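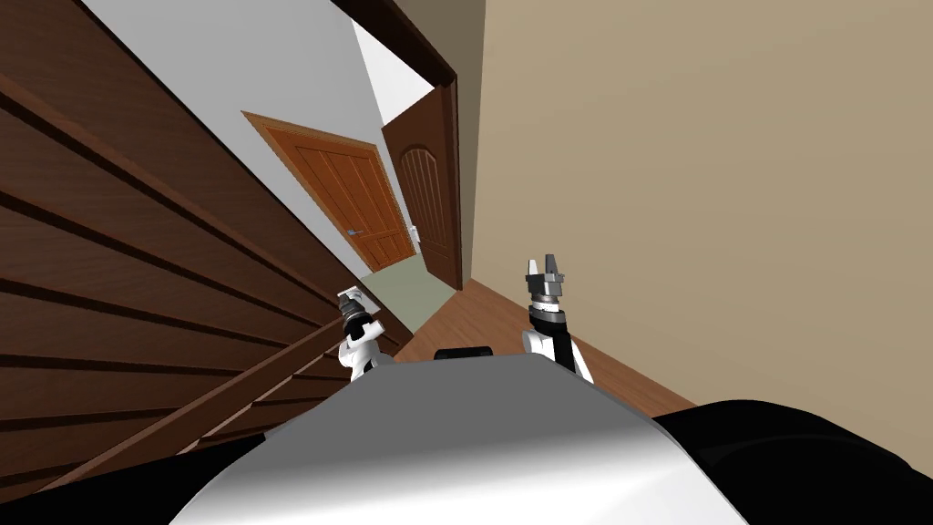 Sutcliffe stair runner kit, wool blend, 651 mm wide
Reviewed by Carleen Pomare

We have thirteen closed treads in a straight flight, Tasmanian oak, built in the eighties and varnished so many times that socks are a hazard. My mother came down the bottom four on her back in August and after that the runner stopped being something we would get to eventually. I got a quote from a carpet layer in Brinard, who wanted more for labour than the carpet cost, and then bought the Sutcliffe kit and fitted it myself with help from my neighbour Trudy Tapsell.

I paid $594 for the kit. Delivery to Curlow was extra because the roll counts as a long item. The colour is called Flovwood, a brown with a grey fleck. It is darker than the sample they posted me, though still within what I would call the same colour.

What comes in the box

One roll of runner, bound both sides. Thirteen underlay pads, pre-cut. Gripper strips, also pre-cut, two per step. A bag of 200 ring-shank nails, a plastic tucking tool, a cardboard spacing template and a folded instruction sheet. You need your own hammer, staple gun, tape measure, sharp knife and something to kneel on. The instructions say a staple gun is optional. I would not attempt the noses without one.

Measuring

Sutcliffe's website has a calculator. You put in the depth of the tread, the height of the riser and the number of steps and it tells you which roll to order. It does not ask about the nosing, and ours sticks out 30 mm on every step. That is an extra wrap of carpet each time and it adds up over a whole flight. I rang and the person on the phone told me to go up one roll size, so I did, and finished with enough over to do the mat inside the laundry door. If I had gone by the calculator I would have run out two steps from the bottom.

Measure more than one step as well. Ours vary by up to 8 mm in the riser. Old stairs do this.

Fitting

Trudy and I started at eight in the morning and were finished by half past three, with lunch. The sheet says three hours. Perhaps that is for somebody who has done it before.

The template is the best thing in the box. It sits on the tread against the wall and gives you a pencil mark for each edge of the runner, so you are not measuring in from both sides on every step. It assumes the wall is straight. Ours bows out near the middle of the flight, and following the template would have put a visible kink in the runner. We ran a string line from top to bottom and worked to that instead.

The gripper strips go at the back of the tread and the foot of the riser with a gap between them for tucking. The nails supplied are fine for pine. In hardwood I bent nearly every one until I drilled pilot holes with a 1.5 mm bit. That took up a good part of the morning. If your stairs are oak, spotted gum or anything similar, plan on drilling and buy a spare bit.

The underlay pads are dense rubber, 9 mm thick, and they are good. They wrap the nose and stop short of the gripper. Three of mine were cut slightly out of square, and I trimmed them with the knife.

The carpet itself is stiff when cold. We left the roll opened out in the lounge overnight with the heater on and it was much easier to handle than the offcut I had practised on in the garage. Work from the top down or the bottom up, whichever you like, but check the pile direction first. There is an arrow on the backing. The pile should run down the stairs. The sheet mentions this in the second-last paragraph, after the part where you have already fixed four steps.

The tucking tool snapped on step five. It is thin plastic and I would call it disposable. Trudy went home for a brick bolster, and that did the rest of the job without marking the carpet.

How it has worn

It has been down seven months. The house has two adults, a teenager who does not walk anywhere if he can run, and a kelpie. The pile has flattened slightly along the middle of each nose and comes back up with the vacuum. No fraying on the binding. One edge lifted at the fourth step from the top, where I had been mean with the staples, and I fixed it in five minutes.

It shed for the first six weeks. I emptied the vacuum after every go. It has nearly stopped now.

Stains: one mug of tea, full strength with milk, on the third step. I blotted it and used cold water with a drop of wool wash. No mark that I can find. Mud from the dog I leave to dry and then vacuum.

The stairs are a good deal quieter. I can no longer hear the teenager coming down for toast at midnight, and I'm in two minds about that. They are also much less slippery. Mum has stayed with us twice since and uses the handrail on the way down, as she should have been doing all along, but she says she feels steady on it.

Dust collects in the strip of bare tread on either side of the runner. I had not thought about that. The vacuum head does not fit between the runner and the wall, so it is a cloth job once a fortnight.

Customer service

One gripper strip was missing from my kit. I emailed a photo of the packing list and a replacement arrived in four working days, no charge. When I wrote to them about the calculator and the nosing, I got a reply thanking me for my feedback. The calculator is still the same as of this week.

Other options I looked at

Individual stick-on treads are cheaper and anyone can fit them. A friend has them and hers creep forward. A fully carpeted stair would have been warmer, but I like the timber and did not want to cover all of it. Clear non-slip tape would have done the safety part for under fifty dollars – I had it on the back steps at our last place and it went yellow and held grit.

Would I buy it again

Yes, at that price. The carpet and underlay are better than I expected and the accessories are worse. Throw out the tucking tool and buy proper nails. If your stairs have winders or a curve, get a layer in, as the kit is made for straight flights only and the pads will not fit.

Four out of five. The product code for the 651 mm width in Flovwood is 3018. Check it on the label before you cut the plastic, because they will not take back an opened roll.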